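Genora changes oat milling and drying steps for home-baking flour line

Genora has changed the way it mills and dries the oats used in its home-baking flours, the company said in September. The revised flour is already going into the 3-pound bag and will replace the old version in all sizes as stock runs down. The name and the price stay the same.

The change affects the kilning step, in which hulled oats are heated to stop the enzymes that turn the fat in the grain rancid. Genora previously ran a single pass at high heat. It now runs two passes, with a rest period between them in a closed bin. Moisture is measured at the end of each pass, and a lot that falls outside the limit is held back from the mill.

Obadia Kimaro, who heads milling at the company, said the single pass dried the outside of the kernel faster than the center. When such kernels were ground, the outer layer broke into fine dust and the center came through as coarse grit. Both ended up in the same bag.

"A home baker sees that as a flour that behaves one way in one batch and another way in the next," Kimaro said. "The dust takes up water at once. The grit takes up water for the next half hour. You mix a batter that looks right, and by the time it goes in the oven it has stiffened."

The mill itself has also been adjusted. Genora uses a pair of stone mills supplied by Hullidetti, and the gap between the stones is now set for each lot after a test grind. The ground flour passes through a sifter with two screens. What stays on the upper screen goes back to the stones, and the fraction between the screens is packed as flour. The finest fraction is drawn off and sold separately to makers of oat drinks.

According to the company's product sheet, the result is a flour with a narrower range of particle sizes. The sheet gives no figures for protein or fiber beyond those on the existing label, and Kimaro said neither has changed enough to require a new one.

Gluten testing continues as before. Oats do not contain the gluten proteins found in wheat, barley and rye, but they are often grown, hauled and stored near those grains. Genora buys from growers under a contract that sets the crop rotation and requires dedicated trucks. Each lot is sampled on arrival, after hulling and again after packing. Lots intended for the gluten-free line are packed in a separate room with its own air supply.

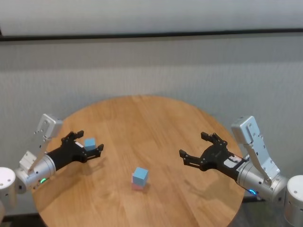
Hadi Karam, who develops recipes for the company, has reworked the baking instructions on the back of the bag. The old text told users to let batter stand before baking and to add liquid if it thickened. The new text drops the second instruction. Karam said pancake and muffin batters still need a rest, since oat flour absorbs water more slowly than wheat flour, but that the batter should now hold its thickness once the rest is over.

For muffins, the instructions call for 200 grams of flour, 2 eggs and a rest of ten minutes at room temperature. The oven should be at full heat before the pan goes in. Karam advises weighing the flour. A cup of the new version weighs slightly less than a cup of the old one, and a recipe measured by volume will come out wetter than before unless the liquid is cut back by a spoonful or so.

Cookies are less affected. In the company's test kitchen, drop cookies made with the new flour spread more evenly, and the edges browned at the same rate as the middle. Shortbread showed little difference. Karam said the amount of butter in shortbread matters far more than the grind.

Yeast bread remains a weak point. Oat flour has no gluten network to hold gas, and a loaf made with it alone will be dense however it is milled. The bag now carries a line advising bakers to use a binder such as psyllium husk, or to replace only part of the wheat flour in a standard loaf. The second option is printed only on bags outside the gluten-free line.

Villalobos, a regional grocery chain that sells the flour under Genora's name and also under its own, said both versions will switch at the same time. Kalliopi Dimitrov, a buyer for the chain, said the store-brand bag will carry the new baking instructions but not the lot code that lets customers look up test results. The chain is considering adding the code at the next print run.

Dimitrov said most complaints about oat flour at the chain have concerned bitterness, and that many of the returned bags had been stored open in a warm kitchen. Oats hold more fat than wheat, and grinding exposes that fat to air. Genora recommends moving the flour to a tight container after opening and keeping it in the refrigerator if it will not be used within the month. In the freezer it keeps longer. Frozen flour should be brought back to room temperature in the closed container, so that moisture from the air does not settle on it and form lumps.

The two-pass kilning is expected to slow the onset of bitterness, but the company has not changed the best-by period. Roald Fagerlund, who runs the storage trials, said samples from the new process have been kept warm under controlled conditions and are tasted at intervals alongside samples from the old one. The trial has not run long enough to support a longer date. Fagerlund said the company will wait until it is complete before making any claim on the package.

The second pass uses more energy per ton of grain. Genora has offset part of that by sending the warm exhaust air from the kiln to the incoming bins, where it takes the first moisture off the raw oats. The work was done by Jadutero, an engineering contractor, during the scheduled summer shutdown. Zaid Masri, who managed the project for Jadutero, said the ductwork had to be routed around the hulling floor to keep husk dust away from the heated air.

Masri said the system has filters at both ends and shuts down if the pressure across either one rises above its limit. It was tested without grain first and then with oats that were later sold as animal feed.

Bags from the old process can still be used with the old instructions. The two versions can be told apart by the back panel: the new one lists the flour in grams first, with cups in parentheses. Genora advises against mixing old and new flour in one batch, particularly for pancakes, where the difference in water uptake is easiest to notice.

Rolled oats and steel-cut oats from the company are not affected. They go through a different kiln, and there are no plans to change it.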